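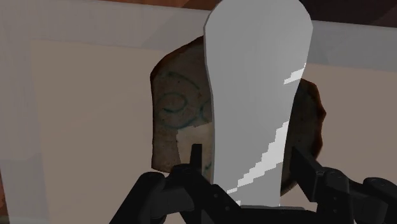

*A gripper holds a white blade in front of a slice of bread. Computer simulation.*

# Rules for Robots That Hold Tools

A robot arm is a machine that moves an object from one position to another. A gripper is the part at the end that does the holding. Most grippers have two fingers. The fingers close on an object from both sides, and the push from each side keeps the object from slipping.

A tool changes the rules. When a robot picks up a long, flat tool, the robot becomes longer. The reach of the arm now includes the reach of the tool, and safety rules have to cover both.

## Who writes the rules?

Robot rules are called **standards**. A standard is a written agreement about how something should be built, tested, or used. Groups of engineers, factory workers, and safety inspectors write them together. Some standards are used in many countries. A workplace can also add its own rules.

The Cimasness Kitchen Lab, which tests robots that handle food and kitchen tools, has a house rule book called Humow. Four of its rules are explained in this article.

## Rule 1: Test it in simulation first

A **simulation** is a computer model of a real place. It has a pretend robot, pretend objects, and pretend gravity. If the pretend robot drops a pretend knife, the program is started again.

Under Humow, a new task must be run 247 times in simulation before it is tried on a real arm. Each run is saved. The objects are moved a little between runs so that the robot does not practice with only one layout.

A good result in simulation does not prove that the robot is safe. Real bread crumbles. Real handles can be greasy. The simulation is used to find the mistakes that can be found cheaply.

## Rule 2: Measure the tool

The control program has to know where the tool ends. Engineers call this point the **tool center point**. If the number is wrong, the robot will put the tip in the wrong place.

Suppose a tool sticks out 124 millimeters past the fingers and the program has been told 104. The tip will be 20 millimeters farther out than the program expects. That is wide enough to hit a plate, a bowl, or a hand.

The tool is measured again each time it is changed.

## Rule 3: Limit speed and force

A slow arm is easier to stop than a fast one. At Cimasness, an arm holding any kind of blade may move at no more than 50 millimeters per second. A blunt blade gets the same limit as a sharp one.

Grip force has two limits. The lower limit stops the tool from sliding out. The upper limit stops the fingers from cracking it.

## Rule 4: Keep people out of reach

Before a real arm is switched on, the lab marks a line on the floor. The line shows the farthest place the arm and its tool can touch, plus extra space. No person may cross it while the arm is on.

A red emergency stop button is mounted outside the line. It is tested every Saturday, with the arm moving and no tool in the gripper.

## Words to know

**Gripper:** the part of a robot that holds things.

**Simulation:** a computer model used for testing.

**Standard:** a written agreement about how to do or make something.

**Tool center point:** the point on a tool that the robot steers.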